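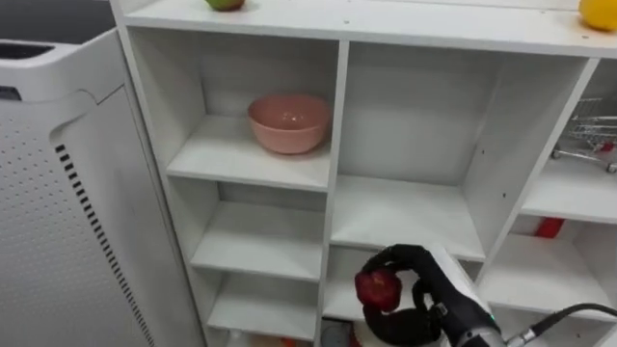 White shelving unit with a pink bowl in one of the cubbies.

Ticket 1719
Queue: Account Security
Product: Grilport customer portal
Status: Closed, monitoring
Severity: 2
Opened by: Gavin Imrie
Assigned to: Ewan Moncrieff

Summary
Repeated login attempts against customer accounts with passwords taken from an outside source. 13 accounts were entered. Stored gift balance was moved out of some of them. No evidence that the portal's own password store was read.

Reported symptoms
Customers of the Yule storefront called to say they had received "your email address has been changed" notices they did not ask for. Two callers said the gift balance on the account was zero. Support could not find the accounts by the email address the caller gave, as the address on file had already been replaced. Lookup by order number worked.

Environment
Portal login service behind the Dravosard gateway. Session tokens issued by Visto. Rate limit on the login page set per IP address, 700 attempts per hour. Two-step login available to customers but off by default.

Log

09:10 Imrie
Opened ticket. Attached call notes and order numbers for the first callers. Put a hold on gift balance transfers for those accounts only.

09:25 Moncrieff
Pulled gateway logs for the login path. Failed logins are well above the normal overnight level. Attempts are spread across many addresses, and none of the addresses reaches the rate limit, so the limit never fired. Each username is tried once, sometimes twice, then dropped. This is a stuffing pattern. Password guessing against a single account would show many tries per username.

09:40 Moncrieff
Most of the usernames tried do not exist in our customer table. The list was not built from our data.

09:55 Imrie
Do we need to reset everyone?

10:05 Moncrieff
Not yet. Reset the accounts with a successful login from the suspect address set. Query is saved in the queue folder. It matches on three fields: the client header string, the missing referrer, and a login followed by an email change in the same session.

10:30 Moncrieff
Query returned 13 accounts. All callers so far are in the result. Forced password reset on all of them and restored the previous email address from the audit table.

10:40 Imrie
One customer did the reset and says the other person is still in the account. Order history shows a new shipping address added after the reset.

10:50 Moncrieff
Confirmed. The reset changes the password but does not revoke open Visto sessions. The old token stays valid until it expires. Revoked all tokens for the 13 accounts by hand from the admin console. Asked Imrie to have the customer remove the shipping address and reload.

11:15 Imrie
Customer reports the address is gone and has not come back. Other callers contacted, same result.

11:30 Moncrieff
Gateway change applied. Login path now also counts failures by client header string, and logins that match the pattern get a challenge page. First attempt at the rule blocked our own mobile app, which sends no referrer either. Added the app's signed header as an exception and reloaded. App logins back to normal.

13:20 Moncrieff
Failed logins have dropped to the usual level. No new successful logins matching the query.

14:00 Imrie
Gift balance transfers from the affected accounts list given to the fraud desk, with recipient account IDs and session times. Recipient accounts are frozen. Balances credited back to customers. Fraud desk will handle the police report and asks that we keep the raw gateway logs and not let them rotate.

14:10 Moncrieff
Log rotation paused for the login path. Copy placed in the restricted folder, read-only.

Cause
Reused passwords. The attacker held email and password pairs from some other source and ran them against the portal. The per-address rate limit does not catch this when the attempts are spread out.

Contributing
Password reset did not end open sessions. Email change did not require the current password. The notice went to the old address, but had no link to undo the change.

Follow-up items
Revoke all sessions on password reset (Moncrieff, in test).
Ask for the current password before an email change (portal team, accepted).
Hold gift balance transfers for a day after any email change (fraud desk, under review).
Update the support script so agents look up by order number when the email search returns nothing (Imrie, done).

Reopen this ticket if the saved query returns any new rows. Do not open a new one for the same header string.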